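Review: Kakholm 1500 dining table, after seven months

We bought the Kakholm at the Murcombe showroom in February to replace a 1959 extension table that had lost a leg brace and most of its patience. I paid $328 for it on clearance, delivery extra. It has had daily use since then: meals, homework, a sewing machine, and one very long jigsaw puzzle.

A wide brown top is what most people shopping in this range are after, and it's what I was after too. 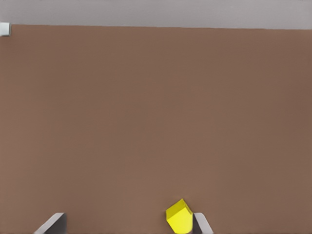
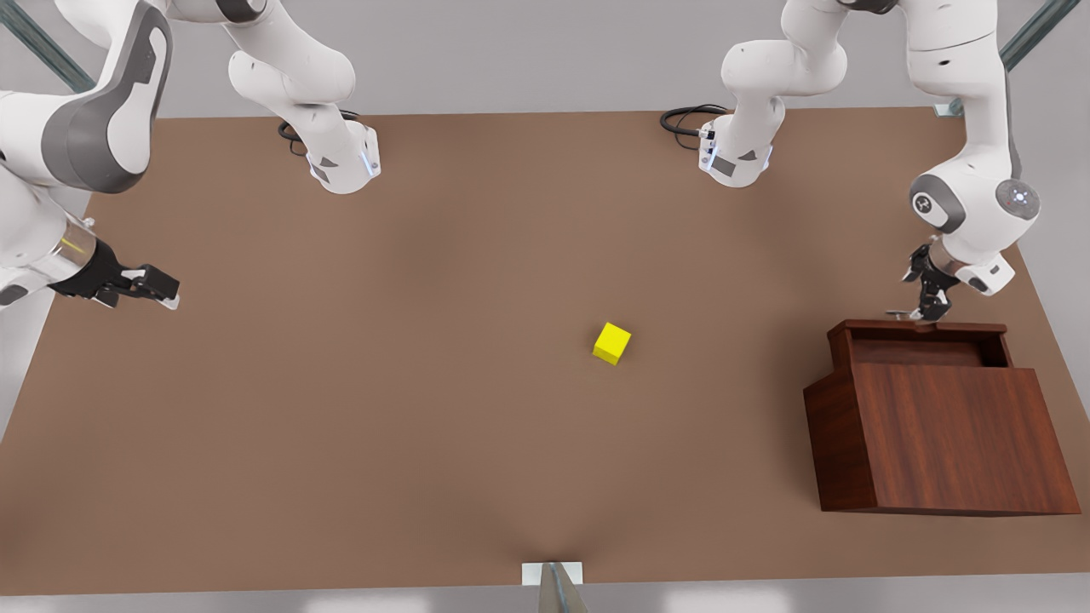 Perla Arellano wrote in after my first-impressions post to say that her Kakholm had gone dull within weeks where the kids sit, and that she wished she'd spent the extra on the Varela. I've had a milder version of that. At the two end places there are patches where the finish has lost its sheen, and they show up at breakfast when the light is low. A damp cloth and a drop of dish soap brings back some of it. Spray polish made mine streaky, so I stopped using it.

Assembly took me 58 minutes alone. The instructions are all drawings and mostly clear, except for step four, where the corner plates are shown upside down. If the bolt holes don't line up, flip the plate. Leave every bolt finger-tight until all the legs are on, then do them up in turn. You'll want your own ratchet, as the supplied hex key is soft and mine rounded off on the second leg. The top is heavy enough that I waited for my neighbour to help turn it over.

Stability is good. There was a slight wobble after the first month, which went away when I retightened the bolts, and I've had to do it once since. The feet are plain plastic glides. They scratch on tile and they mark a timber floor, so buy felt pads before it arrives. The 25 mm round ones fit.

Heat is the weak point. I put a casserole dish down on a folded tea towel and it left a pale ring the size of a saucer that hasn't gone. Cork mats are fine. Cold glasses haven't left anything behind, even overnight. Red wine wiped off after an hour, and so did texta, with a bit of metho on a rag.

Seating is listed as six. It's six if nobody minds elbows. The legs sit well in from the ends – further in than on the Prolley we looked at – so whoever is at the head has to straddle one or sit crooked. For four people it's roomy.

The Varela is the better table. Its top shrugged off a hot mug in the shop and the salesman didn't blink. It also costs more than double, and the colour range is two greys and a white. The Prolley is about the same money as the Kakholm but lighter, and the display one rocked when I leaned on it.

Warranty is two years on the frame and one on the surface. Heat marks are excluded.

Three and a half stars. I'd buy it again at the clearance price, with mats.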